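## 4. Running the visitor demonstration

Use this section when the Zurkgate arm is shown to guests at an open day or a scheduled visit. It assumes the arm has been mounted and homed as described in Section 3. For school groups, read Section 6 as well.

### 4.1 Before the doors open

1. Wipe the tabletop with a dry cloth.
2. Check that the arm's cable has enough slack to follow the wrist through its full travel.
3. Switch on the controller and wait for the ready tone.
4. On the Bekico panel, open **Programs** and load program 63 (Fruit to Bowl).
5. Set the speed to 10 percent. Do not raise it while guests are in the room.
6. Run the program once with nothing in the gripper.

**Caution:** Keep hands and sleeves off the table whenever the arm is powered. The arm can start moving up to 2 seconds after the button is pressed.

### 4.2 Placing the strawberry

Choose firm fruit with the leaves still on. Very ripe berries mark easily and leave juice on the finger plates. Store spares in a covered box away from the table.

1. Press **Open** and wait for the fingers to stop.
2. Press **Hold**. The arm will not move while Hold is lit.
3. Put the strawberry between the fingers and press **Close**.
4. Take your hand away, then check the grip by eye. If the fruit is tilted so far that it might slip, open and start again.
5. Set the bowl down to the right of the gripper, with clear space between them.
6. Release **Hold** and press **Run**.

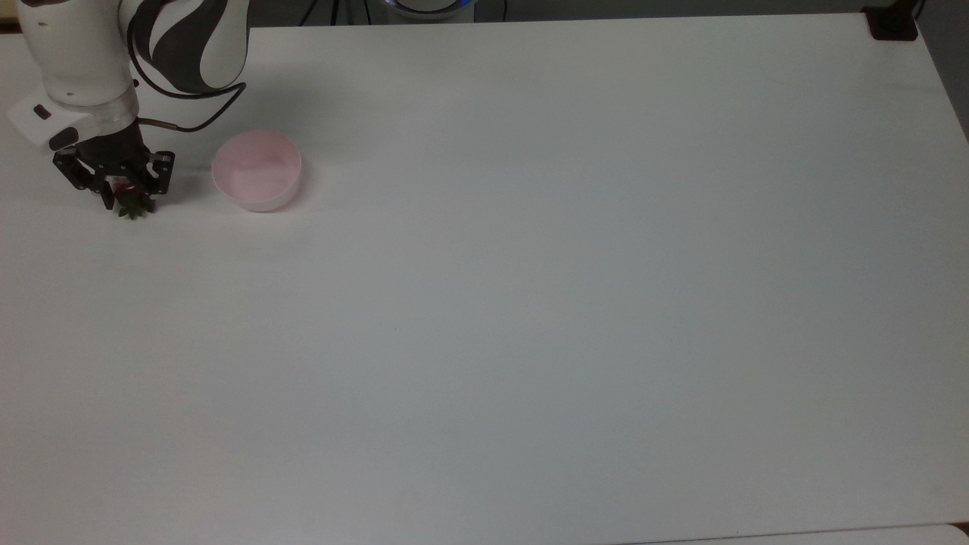
Most guests ask how hard the fingers squeeze. The force is set in the Foneck gripper menu, and the value saved with program 63 suits a medium berry. If you change it for a different fruit – a grape, for instance – write down the old value first.

**Note:** Do not serve fruit that has been in the gripper. The finger plates are not cleaned to food standards.

### 4.3 If the arm stops

- **Code 2348:** the bowl is out of reach. Press **Hold**, move the bowl closer to the gripper, and press **Run**.
- **No code, arm still:** check that Hold is off.
- **Fruit dropped:** press **Stop** before picking it up.

If the same code comes back, end the demonstration and call Daneshvar support from the number inside the controller door.

### 4.4 Closing down

1. Press **Open** and remove any fruit.
2. Send the arm to its rest position and switch off the controller.
3. Clean the fingers with a damp cloth – no sprays – and let them dry.
4. Wash the bowl and enter the number of runs in the visit log.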